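Plakum clear organiser tray and Putach clear bags: a long review after a winter of use
Reviewed by Dinesh Rao
29 January 2023

I should say at the start that I am the sort of person who enjoys a tray. My wife will tell you that if something in our house can be stood in a compartment, sooner or later I will find it one, and I can't really argue with her. So when the club needed a better way of keeping toothbrushes, little bottles and all the other bits that come along on away weekends, I put my hand up rather quickly and spent a very happy evening comparing dividers.

What I settled on was the Plakum organiser, a clear plastic tray split into compartments, together with a box of 150 clear bags from Putach. I paid for both at the ordinary price. We have had them since September, they have been on every trip since then, and I think that is long enough to have a proper opinion. 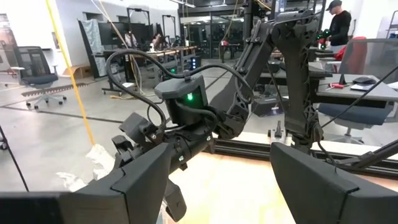 The tray came well wrapped and without a scratch on it, though there was a sticky label on the base that took me most of a cup of tea to get off (warm water and patience, if yours has one too). I put it on the kitchen scales out of curiosity and it came to 382 grams, so you won't notice it much in a holdall. It has a reassuring stiffness when you pick it up by one end. I had an older one from Schmieder which bent in the middle like a tired bookshelf, and I was half expecting the same again, but no, this one stays flat even when it is loaded.

The compartments are where I began to get fond of it. Small bottles stand up nicely and stay up when you move the tray from one end of the table to the other. Our 100 ml shampoos fit as well, as long as they are the narrow kind. The squat ones with the shoulders will go in if you press, but then you have to tip the whole tray to get them back out, and everything else comes along for the ride!

Toothbrushes are a bit more of a story. I had pictured them all standing to attention, and they don't, they lean. The slender ones lean gracefully and the chunky ones lean on their neighbours. After a couple of trips I gave up and put them in the bags, and a pot for anything that has to be upright, and everyone has been happier.

Which brings me to the bags. They are plain and clear with no seal at the top, so you gather up the neck and twist, or use a tie if you have one to hand. They are crinkly and fairly noisy, as you will find out if you pack late at night in a shared dormitory. The plastic is thin enough to bunch up small but I have split only 3 so far, and one of those was my own fault with a pair of nail scissors. You can see through them well enough to tell your own green toothbrush from the next person's blue one, and that has saved us a good deal of rummaging.

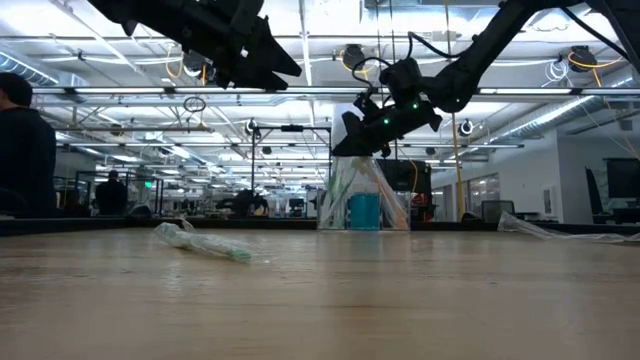 Fladley Swimming Club – Kit and Away Trips Team

A word on how we pack now, as several parents have asked me at the poolside. We clear a good stretch of table and get everything out on it before a single thing goes away. Brushes together, bottles together, caps checked. Then the bottles go in the tray, the brushes go in bags, and a larger bag goes over anything that might drip. Uthai Ruangrit, who ran the trips before me, used to do it straight from the carrier bags and was a great deal faster than I am, but she also once brought home a towel that smelt of mint for a year.

Do check the caps. I know it sounds fussy. The tray will happily hold a leaking bottle and you'll find a small blue lake in the corner of the compartment when you unpack – mouthwash is the worst for it.
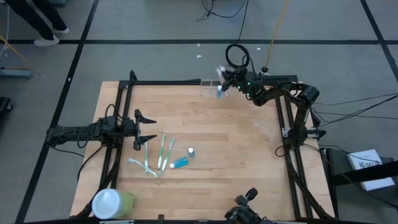

Cleaning is easy enough. I rinse the tray under the tap with a drop of washing-up liquid and stand it on end overnight. The inside corners collect toothpaste and need an old brush (there is always an old brush). I haven't dared put it in the dishwasher. It does show every fingerprint and water mark, so if that sort of thing bothers you, you might prefer a coloured one, although then you lose the pleasure of seeing what's in it from the side.

My grumbles, then. I would like a lid. I would like one long compartment for brushes instead of so many short ones, and I wish the bags came in a box that closed again after the first opening, as ours has been held together with an elastic band since the autumn. The bags are also a touch long for a single brush, so there is always a tail to fold under.

For all that I'd buy the tray again tomorrow, and in fact I have bought a second one for our bathroom at home. Four stars for the Plakum, four for the bags, and if anybody at the club would like to borrow the spare before the next away weekend, it's on the shelf by the float cupboard with my name on the bottom.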